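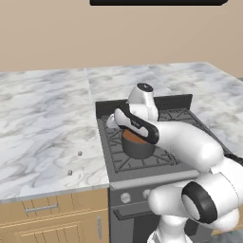 Kitchen sim, pot task, gripper over the pot on the gas cooktop

Forum: Manipulation and Control > Simulation problems
Thread: Gripper goes through pot rim, then whole arm jumps

vedis_s
I have a problem with the kitchen scene and I would like to ask for opinions before I change too many things at one time. The task is simple: the arm goes down to the pot, closes the fingers, lifts it and moves it to the marble counter on the left. In 20 runs I had 9 failures, and they all look the same. The fingers close, one finger sinks into the wall of the pot, and after a very short moment the pot shoots away and the arm makes a strong kick upward. Two times the wrist ended inside the black thing on the wall above the stove.

I use the Loreck scene pack with the default contact settings. Time step is 2 ms. The pot has its filling as one solid piece, it is not a liquid. The controller is plain position control with the gains that came with the arm model.

What I already tried: a slower approach, and a lower closing speed. Slower approach changed nothing. Lower closing speed helped a little, but I did not count these runs carefully so please do not trust me on this.

Védís

trusotley
Time step. Put it at half and run again. Most of the "exploding pot" threads here end like this.

dulce.ochoa
I don't agree that it is the time step, or not only. Please look at the collision shape of the pot first. In many packs the pot you see is hollow, but the pot the physics sees is a full cylinder. If you plan the grasp with one finger inside the rim, then this finger is inside a solid body from the first contact, and the solver will push it out with all the force it has. Turn on the collision view and post what you find.

trusotley
If it was a full cylinder she would have 20 failures of 20.

dulce.ochoa
Not if the grasp point has noise. Védís, do you randomize the start position of the pot?

vedis_s
Yes, I do. The pot moves a little on the grates in each run, and it also turns.

I looked at the collision view now. Dulce is right about the pot, it is closed to the top, so the inside does not exist for the physics. In the good runs both fingers stay outside, or one is standing on the edge and slides off. In the bad runs one finger goes down inside the rim. I am a bit ashamed that I did not check this before.

I also did the test with half time step, for completeness. The failures are still there, only the kick is smaller.

trusotley
OK, fair. But smaller kick means the step matters too. I would keep it.

ximena_a
May I ask something different. Does this only live in simulation, or do you plan to run the same controller on the real arm? Because the pot shape is a mistake in the model, but the arm answered it by going up at full force until it hit something. With us at Zepeda a similar thing was called "only a sim bug" for a long time, and then in November the real gripper caught on a drawer handle and the arm did exactly the same jump. No person was hurt, the handle was broken and the wrist needed service. The contact was real this time, but the missing limit was the same missing limit.

vedis_s
It will go to a real arm, yes, but not with a hot stove and not soon. There is no force limit in my controller. I thought the safety functions of the arm would take care of it.

ximena_a
They will stop it, but later than you want. Put a torque limit per joint in your own code, and also a rule: if the finger position is far from the command for more than a few steps, open and hold the arm where it is. Test this rule with the wrong pot, before you repair it. The broken scene is a very good test for you at this moment.

trusotley
Hold is not always good. If the fingers are stuck in something and you hold with stiff gains, you keep pushing. I prefer to go soft and let it sag.

ximena_a
Sag over a cooktop with a full pot under the hand? I would not do it.

trusotley
With gravity compensation on it does not sag much. But I agree it depends on what is below.

rosangela_t
About the shape itself: do not use an automatic convex hull again, it will fill the pot again. Build the wall from several thin boxes in a ring plus one flat disk for the bottom. We did it this way in the Studholm models. Make the boxes a little thicker than the visible wall, otherwise a fast finger can pass through between two steps. And decide how high the filling is, because a finger inside the rim will touch this too.

vedis_s
Thank you Rosângela. I made the ring with boxes and the bottom disk, and I lowered the filling a little in the collision model so the finger has space. Before this I followed Ximena and ran the old pot with a torque limit and the open-and-hold rule. The pot still jumps away, but the arm stays where it is, and nothing touches the wall unit.

With the new pot and the limit together I had 2 failures in the same number of runs. Both are normal failures: the pot turned in the grip and slid back on the grates.

dulce.ochoa
Turned in the grip sounds like friction. The default in that pack has no torsional friction for the finger pads, as far as I remember. Check it, but better open a new thread for this.

vedis_s
I will check it tonight and open a new thread if I don't find it. I also wrote to the author of the scene pack about the pot.

natalia.aguirre
Same pack, same pot, and I think the saucepan from the second kitchen has the same closed shape. Could you attach your ring version when you have time?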